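Dorevell Countertop Polish and Daily Care Kit

Home / Kitchen Care / Stone and Stone-Look Surfaces / Dorevell Kit

For glossy worktops, islands, splashbacks and vanity tops
Kit contents: daily spray, polishing cream, two cloths, care booklet
Spray bottle: 457 ml
Scent: very light, a little like clean linen
Refills: sold separately

If you have a shiny worktop you will already know how lovely it looks first thing in the morning, and how quickly it stops looking lovely once the toast is out. Crumbs you can live with. It's the smears that get people down, those long cloudy swipes that only show when the sun comes round to the kitchen window and you happen to be standing at the wrong end of the room with a cup of tea. We hear about smears more than anything else in our inbox, and the Dorevell kit grew out of all those messages (and, if we're being truthful, out of our own kitchens too).

It's a small kit and we've kept it simple. There's a spray for every day, a cream for now and again, and two good cloths, one for putting product on and one for buffing it off. You don't need gloves, a bucket or a free afternoon. Most people do the whole worktop while the kettle boils.

The daily spray

This is the one you'll reach for most. It lifts the ordinary things: tea rings, butter, floury fingerprints, the sticky patch that always appears where the jam jar lives. Two or three squirts will do an average stretch of counter, and please do go lightly, as almost everyone uses too much to begin with. A surface that's swimming takes longer to buff and you'll get through the bottle for no good reason.

The spray has no bleach in it and no vinegar or lemon either. People are often surprised by that last part, as lemon sounds so wholesome, but sharp things and polished stone really don't get on. Marble especially can be marked by acid, leaving a dull patch where the shine used to be, and no amount of wiping will bring it back. If you've been using a home-made vinegar mix on real marble, do stop, and have a look at the section on dull patches further down.

The polishing cream

Once a month is plenty for the cream, and in a quiet household you could leave it longer. A blob the size of a broad bean covers a good arm's length of worktop. Rub it on in small circles with the grey cloth, leave it for a few minutes until it hazes over, then take it off with the white one. It brings up the depth of a patterned surface beautifully, and water beads up on it for a good while afterwards.

Don't use the cream on matt or honed finishes. It won't harm them, but you'll get shiny islands in the middle of a soft finish and they're a nuisance to get rid of. If you aren't sure what finish you have, try a spot behind the bread bin first and look at it again the next day.

The cloths

We went through a great many cloths before we settled on these. The white one has a very flat weave, so it glides and doesn't leave fluff, and the grey one has a bit more pile for holding the cream. Wash them at forty with ordinary detergent and no fabric softener at all, please! Softener coats the fibres and then your lovely cloth becomes a smear machine. Dry them on the line or over the back of a chair.

Which surfaces can I use it on?

Polished marble: spray and cream
Polished granite: spray and cream
Quartz: spray and cream
Marble-effect laminate: spray only
Glazed tile: spray and cream, keeping the cream off the grout
Stainless steel: spray only
Honed or matt stone: spray only
Oiled or waxed wood: neither, sorry

We do get asked about wood a lot. We don't make anything for it at present. A proper worktop oil is what it wants, and any decent hardware shop will point you to one.

A good routine for a busy kitchen

Everybody has their own way of doing things and we wouldn't dream of telling you how to run your kitchen, but a few habits make the whole business easier.

Clear before you spray. It sounds silly to mention, but wiping round the toaster and the fruit bowl and the pile of post is how you end up with a tidemark. Shift it all to the table, do the whole run in one go, and put back only what you want. You may find that half of it doesn't come back, which is a nice side effect.

Dry crumbs come off first with a dry cloth or the side of your hand. Sugar and salt are gritty little things and you don't want to be pushing them round under a damp cloth.

Work from the back to the front in long straight strokes, then buff with a dry part of the cloth, turning it over when it starts to feel damp. If you can still see streaks, it nearly always means there's too much product on the surface, so go over it with a cloth wrung out in plain warm water and buff again.

Wipe spills when you see them. Red wine, beetroot, turmeric, tomato and coffee are the usual culprits, and on real stone it's the minutes that matter. On laminate and quartz you've more time, although turmeric will have a go at anything. 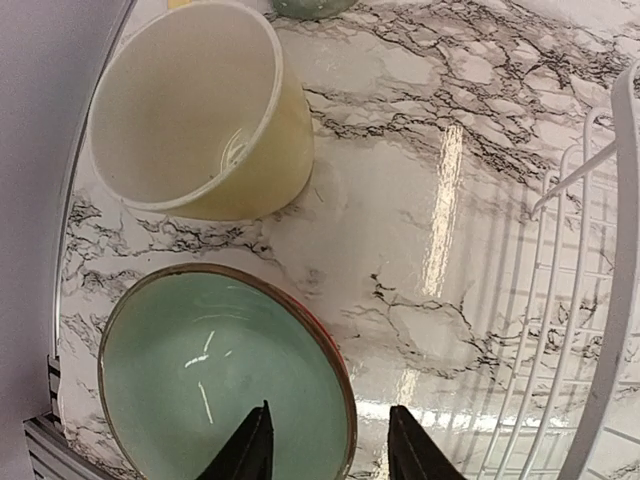
Bright kitchens are the hardest to please. If yours gets strong light, try doing your buffing with the main light off and the blind half down, then open it all up to check. Crouch so that your eye is nearly level with the counter and look along it towards the window. Any smears will jump out at you, and you can chase them off there and then with the white cloth.

Dull patches and other worries

If you have a dull ring on real marble that you can see but can't feel, it's probably an etch, where something sharp has nibbled at the polish. The cream will soften the look of a faint one, but it won't mend it, and we'd sooner tell you that now than have you disappointed. A stone restorer can repolish the area and it's usually a smaller job than people fear.

If the whole surface seems cloudy and nothing shifts it, there's likely a build-up of old product. Washing-up liquid is the common cause, a lovely thing for plates and not so good for counters, as it leaves a film that gets thicker each time. Wash the surface down with plain warm water, changing the water often, and do it two evenings running before you start with the Dorevell spray. The first few goes may still look a bit patchy. Keep at it.

Heat marks are outside our powers, I'm afraid. Use a trivet.

What customers have told us

"I have a long black granite island that I had frankly come to hate. My daughter bought me the kit and I've now done the island, the bathroom shelf and next door's hearth. The cream goes a very long way." Charmaine Shezi

"Good spray, no horrid smell. Trigger was a bit stiff at first but it loosened up." Verified buyer

"Four stars only because I wish the cloths came in a set of more than two. One is always in the wash." Verified buyer

We've taken that last point to heart, and the cloths can now be bought on their own as well.

Sizes and related products

Dorevell Kit (spray, cream, two cloths, booklet)
Dorevell Spray Refill, pouch
Dorevell Polishing Cream, tub, 119 g
Dorevell Cloths, pair
Karnetance Grout Brush, for tiled tops and splashbacks
Pestari Sink Paste, for ceramic and enamel sinks

The tub of cream sold singly is the same size as the one in the kit. The Karnetance brush has a narrow head that gets right into the line between tiles, and goes very nicely with the spray. Pestari paste is for sinks only, so do keep it off your polished worktop, as it has a fine grit in it.

Storage and safety

Keep the bottle upright and out of reach of children and pets. A cupboard is better than a windowsill, as strong sunlight thins the cream and makes it runny. If that happens, pop it somewhere cool overnight and give it a good stir. Rinse worktops with clean water where food will be put straight down on them, rolling out pastry for instance. If the spray gets in your eyes, rinse with plenty of water, and see a doctor if it carries on stinging.

Delivery and returns

Orders placed before 2 p.m. leave us the same working day, and anything ordered after the Thursday cut-off usually goes out at the start of the next week. The kit comes in a plain cardboard box with paper padding. If it arrives leaking or with a cracked trigger, send us a quick photo and we'll post another, no need to return the first. Unopened kits can come back to us for a full refund, and if you've tried it and just don't get on with it, write to us anyway and we'll see what can be done.

The larger refill pouch is out of stock at the moment and is due back in June. You can leave your email address on the refill page and we'll drop you a line when it's in.

You may also like: Riquelme Glass and Mirror Spray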